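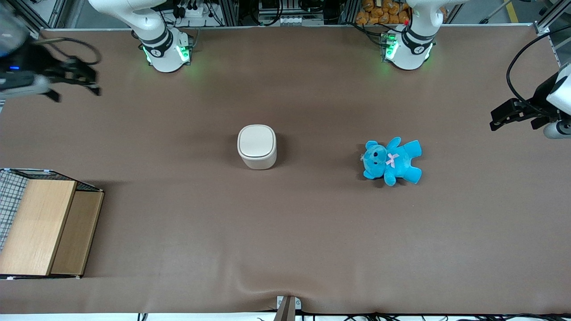
Sukden: check the mat before you touch the calibration. Ours had crept toward the near edge and every taught height was off by a hair.

Support > Bench Cells > Two-Arm Setups > Setup and Care

Left arm grips low after cable change
Posted in March by trirker_bench

We run a two-arm cell for pick and place on soft toys and small containers. After I swapped the gripper cable on the left arm, it closes too low and drags on the mat. The right arm is fine with the same program. The cable is part 399 from Ritcombe, same as the old one. Do I have to teach all 16 points again?

Ritcombe_user
Probably not. Look at the cable loop first. If it's too short it pulls on the wrist when the arm reaches out, and the gripper tips down. Leave enough slack for the longest reach, then tie it back at the upper arm – never at the gripper. Jog to the far corner at low speed and watch the wrist. If it still sits low, redo the tool offset for that arm only and test two of your old points.

shirima22
had this, was a loose screw on the gripper flange. power down and check all of them

Sukden
Also clamp the near edge of the mat once it's flat. A wrinkle under the gripper will look like a height error.

Related
Error 209 on startup, one arm only
Where to route gripper cables
Cleaning soft fingertips
Shirima controller won't save tool offset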